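# Testing whether a robot arm can tidy up yet

Short answer for anyone shopping: no. Longer answer: it depends how you set up the chore, so set it up properly before you believe a demo.

1. Use a real mess. Balls, cans, soft toys and a cloth or two, all in one basket. Vendors like cubes. Your kids do not own cubes.
2. Don't arrange anything. Tip it in and walk away.
3. Run 100 picks without touching the settings. Write down every one, including the ones Henryk says "don't count."
4. Score a pick only if the toy lands where you asked. Hovering proudly over the floor is a fail.
5. Repeat on Friday with the lights changed.

Cloth is where most arms lose their dignity. A two-finger gripper pinches a fold, lifts, and brings half the basket along for the ride.
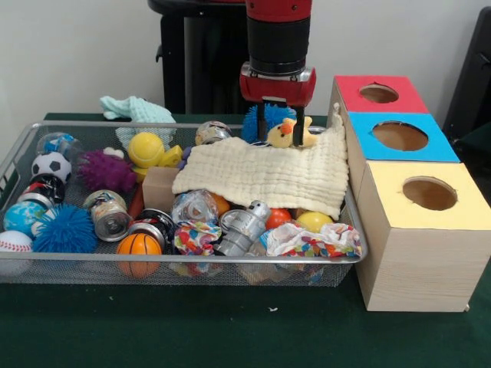

Plush is kinder, as it squashes and forgives a bad aim. So keep separate scores for soft, round and floppy things - a single average hides a lot of sins. Our arm at Fledasley does well on soft, so-so on round, and I have stopped showing Dorota the floppy column.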